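Speaker notes: Grip release fault, Clondosance kitchen handling program
Presenter: Torquil Gunn, Chisholm site

Opening (4 minutes)
Thank the hosts. State the purpose of the talk: to report the August fault, the findings of the review, and the changes now in force. Questions are to be held until the end.

Slide 2. What happened
During run 1539 the arm let go of its load while traveling between the counter and the drop-off point. The stop command was issued late. No person was inside the work area and no one was hurt. The event was classed as a safety matter under site rules and all runs were suspended the same afternoon.

Slide 3. Cause
The Rumitz controller lost contact with the gripper for 40 milliseconds. On reconnecting, it loaded its default state, and the default state was "open." The Fatska monitoring software recorded the loss of contact but was set to log it only. Pause here. Stress that both settings had passed review.

Slide 4. The task in simulation
Explain that the review team rebuilt the task in simulation and forced the same loss of contact at different points of the move. The release was repeated on every attempt in which contact was lost during a carry. 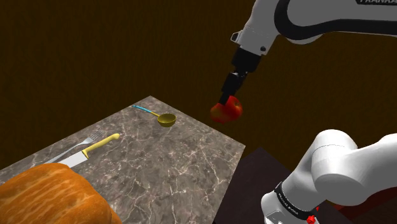

Simulated carry task: apple held in the gripper, clear of the countertop.

Slide 5. Changes in force
The default state is now "hold last position." Loss of contact stops the arm at once. A restart requires sign-off by the shift lead. Refer sites to the revised handling procedure, section 4.

Slide 6. Open items
Behavior on full power loss is still under review. Do not give a completion date if asked.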